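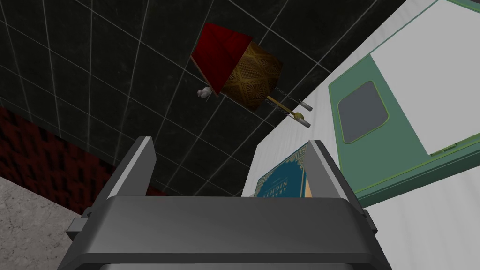
Mamham Short Film Festival: Submissions and Screening Copies FAQ

These answers cover entry, selection and delivery of screening copies for the October edition. They apply to all sections unless an answer says otherwise. The full regulations take precedence where the two differ.

ENTRY

Which films can be entered?

Fiction, documentary, animation and experimental work with a running time of 14 minutes or less, credits included. Music videos are accepted if the director holds the right to enter them. Commercials, trailers and pilot episodes are not accepted. A section of a longer film may be entered only if it has been finished as a separate work with its own title and credits.

When does entry close?

Entry closes at midnight, local time at the festival office, on 18th April. The form stops accepting files at that point, including uploads already in progress. A form that has been saved but not submitted does not count as an entry.

How many films can one director enter?

Up to three, each on its own form. Co-directed films count once for every director named on the form. Production companies and schools have no limit, but the limit for each director still applies.

Does the film need to be a premiere?

No. Previous festival screenings and online release do not affect eligibility. List them in the screening history field, with the month and the country. Films already shown in a past edition of the festival cannot be entered again, even in a new cut.

Can I enter a work in progress?

Yes, if picture is locked. Temporary sound, ungraded images and unfinished titles are acceptable in the preview file. Put a card at the head of the file listing what is unfinished. The running time on the form must be the final one. If the finished film differs from it by more than 5 seconds, write to the programming office before sending the screening copy - the schedule is built from the form.

What format should the preview file be?

An H.264 file in an MP4 container, stereo, with English subtitles burned in if the dialogue is in another language. Do not add a countdown leader or color bars. A small watermark is allowed if it does not cover the subtitles.

Can I replace the preview file after submitting?

Once, and only before entry closes. The new file overwrites the old one and the earlier version cannot be restored. Viewers who have already watched the first version are not asked to watch again.

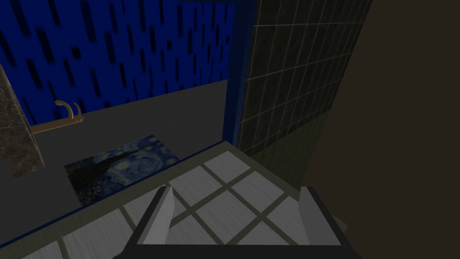 SELECTION

Who watches the entries?

Each film is watched in full by at least two members of the selection panel. Films that receive split votes go to a third viewer. Panel members do not see the screening history or the budget field.

When will I hear?

All entrants get an email whether or not the film is selected. The messages are sent in one batch after the program is fixed. Please check the spam folder before writing. The office does not give out results by phone and does not provide written feedback on films that are not selected.

What does selection commit me to?

By accepting the invitation you agree to up to four public screenings during the festival and to the use of a short extract for publicity. The extract will be no longer than a tenth of the running time. Any further screening needs a separate written agreement. A film may be withdrawn until the invitation is accepted, but not after.

Which films compete for the Sepúlveda Prize?

All selected films by directors who have not yet completed a feature. There is no separate form. Tick the "first features not yet completed" box on the entry form, and leave it blank if a feature has had any public screening. A feature in production does not count as completed.

SCREENING COPIES

What is the required screening format?

An unencrypted DCP, flat or scope, in either Interop or SMPTE packaging. Both theaters can play both types. SMPTE is preferred for films with more than one subtitle track. Encrypted packages are not accepted for short films, as they are joined into program reels and keys would have to be issued for every server and every test.

Can I send a ProRes file?

Yes, for films without the means to make a DCP. Send ProRes 422 HQ with discrete audio tracks and the subtitles burned in. The festival's technical partner, Stadametti, makes the conversion. Films in the competition receive one conversion at no charge. Films in other sections pay the rate given in the invitation letter. Frame rate is not changed in conversion unless the director asks for it in writing.

What frame rates are supported?

Twenty-four and 25 frames per second play on both servers. Higher rates can be shown at the Dorkov main house only. If the film was shot at 30 it should be converted before delivery, and the result checked for uneven motion in slow pans.

How should the sound be set up?

Mono, stereo and 5.1 are supported. For stereo, place the tracks on left and right and leave the other channels silent. Dialogue may sound wider than intended in the larger room, so a center channel is recommended where the mix allows it. Films are not adjusted for level individually. The operator sets one fader position for each reel, and a film mixed much louder than its neighbors may be turned down.

Are closed captions accepted?

Yes. Supply them as a separate track inside the package and note the language in the content title. Captions cannot be added after the reel has been built.

How do I deliver the files?

By upload to the link in the invitation letter, or on a drive formatted as ext3 or NTFS. Label both the drive and the case with the film title and the entry number. Power supplies should be labeled as well. Drives are returned by standard mail after the last screening. The festival pays outgoing postage only, and customs charges on arrival are paid by the sender.

Will the copy be tested?

Each package is checked on arrival for file integrity, then ingested and spot-checked at the head, middle and end. This is not a quality check of the film. Dropped frames, sync drift and subtitle errors may pass unnoticed. Directors attending in person can book a four-minute slot for picture and sound at the Dorkov on the morning before the first screening. Slots are given in order of request.

My package failed the integrity check. What now?

In most cases the transfer was incomplete or a file was renamed after the package was made. Do not edit the XML files by hand. Generate the package again, or copy it again from the master drive with verification switched on, and upload the whole folder. Partial uploads are deleted.
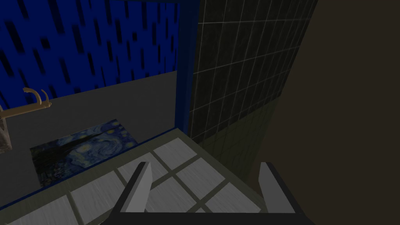 White square tiles in a simulated bathroom.

What still images are needed?

Two stills from the film and one portrait of the director, as TIFF or high-quality JPEG, in color or black and white. Stills should carry no text or laurels. Give the photo credit in the file name. The catalog prints one still for each film, chosen by the designer to suit the page.

How long do you keep the files?

Screening packages are removed from the servers after the festival closes. Preview files are kept in the closed archive for research viewing on site unless the entrant opts out on the form. Opting out has no bearing on selection.

Can I correct the credits after the catalog has gone to print?

Only on the website. Send the corrected line in full, as it should appear, with the entry number in the subject line.

Filed under: Film Festivals > Filmmakers > Technical Requirements
5 comments | 14 shares

Contact: Programming Office, Mamham Short Film Festival | © Mamham Short Film Festival. All rights reserved. | Back to top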